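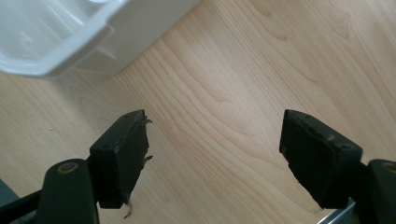
*Hand gripper 2, pads before changing. The left one is torn along its inner edge.*

# Hand gripper 2: pad change and joint check

Bench notes and gallery, Pliltholm workshop. Work by Yuzhen Peng, 12th March.

Hand gripper 2 is the older of our two hand-held units. It went on the bench with 1,352 cycles on the log sheet. The last set of pads went on in November and came off at 1,054, so this page covers the set after that. The tool spends most of its time on the Sullard bin-picking trials, where it picks small plastic parts out of trays and sets them down on a tabletop.

**Left pad.** Small flaps have come up near the top corner and a loose shred hangs lower down, with a pale bit on the end of it. A flap that size can catch on a part and turn it when the fingers open. Do not trim it and put the tool back in service. We tried that on the last set and the tear kept going.

**Right pad.** Less wear on this side. The upper edge is chipped and a little rough, and there are small frayed bits along the lower edge. Pads are changed as a pair, so it comes off too.

**Pivots.** Each finger turns on a round pivot bolt with an olive-colored ring. Leave these alone for a pad change. If a finger feels stiff or has side play, write it down and do the joint as a separate job.

## Changing the pads

1. Open the fingers all the way and set the tool on a clean part of the table, pads up off the surface.
2. Wipe the screw heads. Pad dust packs into the sockets and the key will not seat.
3. Take out the screws on the top face first, then the one on the side. Keep left and right apart.
4. Lift the pad straight off. If it sticks, work a plastic scraper under the end. No metal scrapers, the arm face marks easily.
5. Clean the arm face and check that it is flat. Old adhesive under one end will tilt the new pad.
6. Fit the new pad and start every screw by hand before tightening any of them.
7. Close the fingers slowly on a sheet of paper. The paper should hold along the full length of the pads. If it slides out at one end, loosen the top screws, press the pad square, and tighten again.

## Notes from this change

The Nikolaidis pads we had in the drawer are a slightly harder grade than the old set. They held the paper fine but slipped on the glossy parts during the first picks. Yuzhen swapped them for the Lendasine ones, which grip better and wear faster. We will stay with those until the drawer is empty and then decide.

One side screw on the left was tight enough to round the key. It came out with a new key and was replaced. Please throw worn keys away and do not put them back in the rack.

The right finger had a little side play at the pivot. It was not enough to move the pads out of line in the paper test, so it stays as is for now. Check it again at the next pad change.

After the change the tool did 60 picks on the test parts with no drops. The zero for the finger opening was reset afterward, with the new pads just touching. Skip that step and the logged opening reads wide by whatever the old pads had lost.

## Spares

Lendasine pads are in the second drawer, left and right in separate bags. Screws are in the lid. If you open the last bag, put it on the order sheet the same day.

Next check for hand gripper 2: look at the pads at the start of each week, and pull them at the first flap.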